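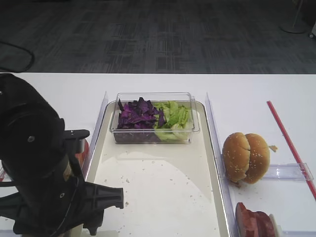

Ticket 142
Subject: Entrance test candidates cannot download the hall ticket
Product: Irnus Admissions
Site: Stavport Training Centre for Civil Service Examinations
Opened by: Yuxi Gu, admissions office
Opened: Thursday, February 1, 2018
Priority: High
Status: Resolved

Problem as reported

Dear support team,

Our center is using Irnus for the entrance test to the residential coaching program. The candidates have paid the fee and their forms are approved by us. Since this morning, when they log in and press "Download hall ticket", they receive a blank page with the message "Center not assigned". In my own screen the same candidates have a center, and it is Ollport.

Not all candidates have this problem. Those who selected Tan as first choice can download normally. I tested with two forms from each place and the result was the same every time.

Please note that the candidates must bring the printed hall ticket to the test. Many of them travel by bus from the villages and they print it in a shop before leaving home, so a correction on the test day is too late for them.

Yuxi Gu

Reply from support

Thank you for the clear report. Please tell us whether anyone changed the list of test centers after the forms were approved. Please also send the seat capacity shown for Ollport under Setup, Test Centers.

Reply from Yuxi Gu

Yes, there was a change. In September we entered Ollport as one center. Last week the college there informed us that we will get rooms in two buildings, so my colleague made a second entry, "Ollport Annex", and moved 30 seats to it. The old entry was renamed to "Ollport Main". I did not know of the renaming when I wrote to you, I am sorry for this.

What I have tried already:

Logged out and logged in again. No change.
Used another browser. No change.
Opened one form, selected Ollport Main again and saved. After this the candidate could download the hall ticket, but the roll number was different from the one in our printed register.

I stopped after the third step and did not touch any other form. I wrote the old roll number of this candidate on paper.

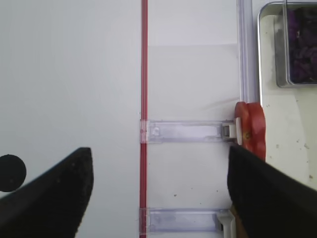 Attachment 2. Close view, white panel in background.

Reply from support

You were right to stop. Saving a form again gives it a new roll number. The hall ticket page looks for the center by the name that was stored on the day of approval, and "Ollport" does not exist any more under this name.

Please do the following, in this order:

1. Rename "Ollport Main" back to "Ollport". Leave the annex as it is.
2. Go to Setup, Hall Tickets and press "Rebuild".
3. Send us the old roll number of the form you saved again. We will restore it from our side.

For the building name, use the "Reporting address" field. It is printed under the center name and can be changed at any time.

Reply from Yuxi Gu

I have done steps 1 and 2. The rebuild took 3 minutes. The candidates of Ollport can download now, and the roll numbers agree with the register. The old roll number is sent by separate message.

One question remains. For the annex candidates, the reporting time is printed in the 24-hour form, and for all others it has AM. Is it possible to have the same form everywhere?

Reply from support

The roll number is restored. The time format is set for each center separately, and a new center starts with 24-hour. Open Ollport Annex, choose "12-hour" and press "Rebuild" again.

Reply from Yuxi Gu

It is correct now in both. We have put a notice on the board and on our website that candidates who printed the annex hall ticket earlier may use it, as the time itself is the same. You can close the ticket. Thank you for the patience.

Closed by support. Cause: center renamed after approval of forms.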